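Filed under: Toys & How They Work

Why do little kids love latches so much? Simple – you do one small thing and a door opens. A hasp is a metal flap that folds over a loop. A hook drops into a ring. A bolt slides sideways. Three ways to keep a door shut, and each one needs a differnt finger move.

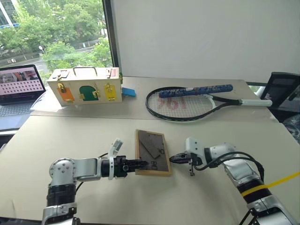

Try it at home. Find a bolt on a gate or a loo door. Slide it slowly. Feel where it stops? Now a hook – lift, dont pull. Hasps are fiddly, use both hands. Ask a grown-up first if the door goes outside!

Next time, hinges. Those are the bendy bits on the other side.

Last updated: August
Words by Arash Parsa – Contact Brondevside – Back to top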